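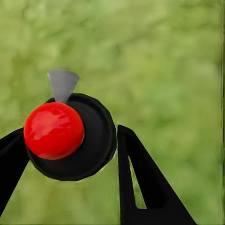 Clavby Two-Finger Gripper, with Simulation Model and Conformity Pack

Stock status: available to order
Supplied with: gripper, mounting plate, printed manual, simulation model, conformity pack
Sold by Prallgate

We have sold grippers for long enough to be tired of the phrase "safe by design". A gripper on a bench is not safe or unsafe. It becomes one or the other once it is bolted to an arm, given something to hold and put near a person, and the paper that comes in the box can only cover the first part of that. Please read this page with that in mind, including the bits we would rather you bought on.

What the conformity pack covers

The pack is a declaration of incorporation, a parts list, assembly instructions and a summary of the maker's risk assessment. Under the machinery rules a gripper like this is normally treated as partly completed machinery. The declaration says the maker has done its share. It does not say your cell is finished, and no inspector worth the name will take it that way. Several customers have sent us photographs of the declaration framed by the cell door. It looks nice. The cell still needs its own assessment, with your arm, your speeds and your workpieces in it.

ISO 12100 is the place to start for the general method, and ISO 10218 for the robot and the cell. If people will share the space with the arm while it moves, ISO/TS 15066 has the contact limits. We don't sell copies and we won't send you ours.

About the fingers

The fingers are black, tapered and narrow at the tip, and one has a long triangular opening cut through it. Good for getting in beside a part. Less good if you plan to tell an assessor that there are no edges worth worrying about. A narrow tip puts the same force through a smaller patch of skin, and an opening in a finger is a place to look for trapping. We have seen sales sheets from other firms that call this sort of finger "collaborative". We don't know what a collaborative finger would be. Measure it at the tip, with the part it will carry, at the speed it will travel.

Pads and alternative tips are available. Changing them changes the assessment, and yes, that includes the ones you print yourself.

About the simulation model

The model comes as a rigid-body version and a simplified collision version. Use it for reach, approach angles and clearance. A smooth round object is a fair thing to try first, as it shows up a bad approach quickly, and a ball in front of a disc is a decent test of whether your planner knows what is behind the thing it is reaching for.

What the model will not give you is evidence. Friction in it is a number somebody typed. A grasp that holds on screen tells you the geometry was possible. One integrator sent us a log of 3000 simulated picks without a drop and asked whether it could go in the technical file as a test of holding on power loss. It could not. The model has no power supply.

If you do keep simulation results in your file, and there are good reasons to, write down:

– the version of the model and of the simulator
– the friction and mass values used, and where they came from
– which collision shapes were used, full or simplified
– what was checked afterwards on real hardware, and by whom

The last line is the one usually left blank.

Holding on power loss

The gripper has a spring-backed brake. In our own workshop Florante Yap left a unit unpowered with a test part in the jaws for 168 hours and it was still held at the end. That was one unit, one part, one clean workshop. We quote it because people ask – we would not rely on it for anything heavy carried over a walkway, and neither should you.

Service interval

The maker, Mangubat, suggests a check every 6 months. We think that is generous for dusty work. Customers on two shifts tend to find some 11 weeks more sensible for the finger screws. Record each check, with the torque, in the table at the back of the manual. Replacement tables can be printed from the manual file.

Compatibility

Fits the Javora arm flange directly. Other arms need an adaptor plate, sold separately. The plate adds height and weight, so re-enter the tool data before you run anything. The manual was revised in May; if yours is older, ask us for the new one, as the wiring page was wrong.

Returns

Unused grippers may be returned in the original box. Fingers that have been drilled, filed or painted cannot.

Contact Prallgate sales and service | © Prallgate | Terms of sale | Back to top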